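3.2 Materials and hanging conditions

The works considered in this section were shown at the Zirari gallery in Trultville between January and April. All are painted on unprimed cotton and fixed at the upper edge only. Jaber's notes on the hang give the height of each work from the floor but leave out the spacing between them, so spacing is not used as a variable below.
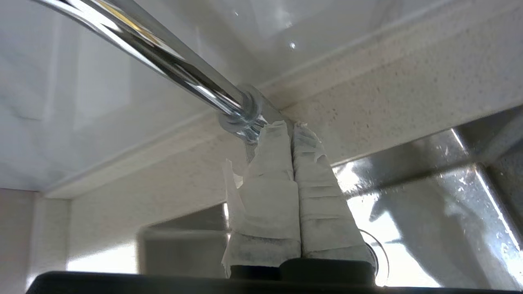
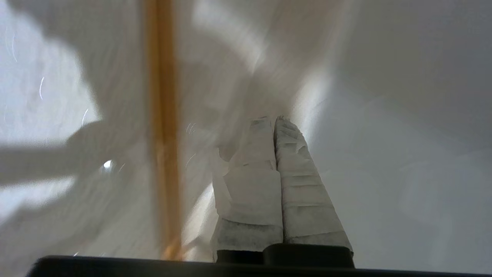
Figure 3. Two gripper fingers in pale wrapping: beside the end of a chrome rod (first view) and with their tips against white cloth (second view).

The absence of a ground layer has two effects on the painted surface. The first is a spread of colour beyond the drawn line, most marked in the thin blues and greys. The second is a loss of gloss, as the binder sinks into the weave and leaves the pigment near the surface. Nimri treats both as faults of method. We do not follow him in this. In the Drondadell group the spread is even along the whole contour, and the artist's trial pieces show the same effect at several dilutions, which suggests that it was planned.

Of the 40 works in the catalogue, 32 could be examined at close range. The other works were either on loan or glazed, and are discussed from reproductions. Colour readings were taken at three points on each examined work: one in the darkest passage, one in the lightest, and one on bare cloth at the margin. The margin reading served as the reference. Catalogue number 39 has no bare margin, and the reverse was used in its place.

The readings fall into two groups. Works from the Zein studio have a warmer reference value than the later ones, which agrees with the change of cloth supplier recorded in the studio accounts. Differences within each group are small and are not discussed further. The effect of the warmer cloth on the lighter passages is taken up in section 3.3.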